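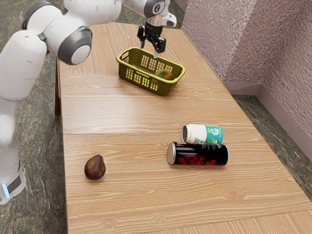 Sort bench / Cora notes

August 16, 2019
Posted by Gholamreza Arabzadeh

Friday, so mostly loose ends. Firouzeh and I spent the morning in the Cora sim going over the mixed bench task, which is the one the packing crew at Boychuk keeps asking me about (fruit goes in the basket, drinks stay put for the second pass). I've got the arm over the basket with the mango in it and the two cans still lying on the near panel. Good enough for me to stop fiddling with the table and start thinking about the people!

Because that's the bit I keep getting wrong. I'd pitched this to the day shift as "the arm does the picking, you do the checking" and Firouzeh pointed out, fairly, that checking is the part they like least. She worked that line for 11 months before she came over to us. Picking you can chat through, she says. Checking you do with your head down and then your neck hurts. So I've asked Osham for 2 more weeks before we fix the station layout, and I want a couple of the packers in here on the sim screen telling us where they'd stand.
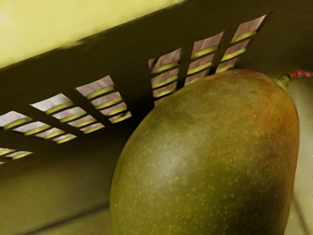 Mango against the basket wall, close view.

Bruising came up again too. The crew turn a mango over in the hand without even thinking about it, and we're asking them to judge it from a screen with one side showing. I don't love that. Firouzeh wants them to keep a hand check at the end of the line, even if it slows us below the 400 an hour that Osham has written down, and I'm with her – I'd take the slower number and keep the people who know fruit.

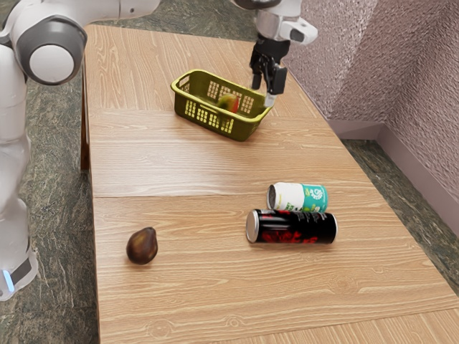
Other thing, the handover sheet. Right now it has a box for "arm faults" and nowhere to write "arm was fine but in my way," and I bet that's the one we'd hear about most. Adding it Monday. Pladik login still locks me out of bench 303, so Firouzeh has to save everything under her name, sorry Firouzeh. Still to do: dark brown fruit on the left of the table, grip width for the black can, and ask the night shift what they think before October.

Recent entries
Basket rim clearance, second try
Who resets the arm at shift change?
Boychuk visit: questions from the packers
Pladik logins (again)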